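Koster arm cell — set-up and care guide
Section 4: Gripper, wiring and the cable check

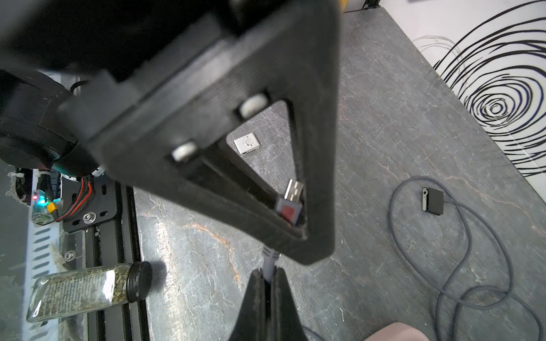 Fig. 4. Cable held between the soft fingers, USB plug in the frame opening. Rail and joint wiring at left.

Do this section after the base is bolted to the rail and before you load any Tikel job. Same steps after a finger swap, a crash, or if the cell has been moved.

Before you start

Power off at the wall, not just at the screen. Wait for the joint LEDs to go dark.
Have ready: hex key set, small flush cutters, zip ties, lint-free wipes, one USB cable you don't care about.

CAUTION: Fingers can close on power-up. Keep hands out of the gripper until step 9 is done.

4.1 Wiring at the joint

1. Check the bolts on the drilled mounting plate. Snug, no more. Over-tightening bends the plate and you will chase it for hours.
2. Follow the red and black wires along the plate. They should curve, not pull. If tight, cut the nearest zip tie and redo it with slack.
3. Push the small yellow connector home. Tug once on the connector body, never on the wires.
4. Look over the little circuit board for loose strands or metal dust. Wipe the plate dry. No sprays.
5. Swing the joint by hand through its full travel, both ways. Nothing should rub the rail.

NOTE: Trim zip tie tails flush. A long tail will catch on the slotted panel sooner or later.

4.2 Rollers and fingers

6. Turn both white rollers with a fingertip. They should spin free. Light wear is fine, flat spots are not — replace as a pair.
7. Wipe the soft fingers with a damp cloth, then a dry one. No alcohol, it hardens them.
8. Squeeze the tips and look for splits. Any split, change both.

Finger sets are good for 700 hours. The Jalumham shop logged 3,788 grips on one set before the first slip but dont count on that. Go by the hours.

4.3 Cable check

9. Power on. Stand clear, let the arm home. Board LED should come on. If it stays dark go back to step 3.
10. Lay the test cable in loose loops on the work surface. No knots.
11. Jog down slow and close on the cable, grip setting 2. Fingers should pinch it between them without flattening the jacket.
12. Lift a little and hold. Watch for creep. If it slides, go up one setting and try again.
13. Check the plug end. It must not be wedged hard in a corner of the frame. If it is, STOP, open the fingers and free it by hand with the power off. Forcing it will bend the connector.
14. Lower, open, repeat 4 times. Write the grip setting on the cell card.

CAUTION: Never jog sideways with the plug caught in the frame. Loads the wrist and can crack teh roller mounts.

If it still slips

Fingers dirty — redo step 7.
Fingers old — swap, then start again from step 6.
Fingers close uneven — don't adjust in the field. Send the gripper to the Drurodville service desk with the cell card.

Next: Section 5, Zeroing the arm.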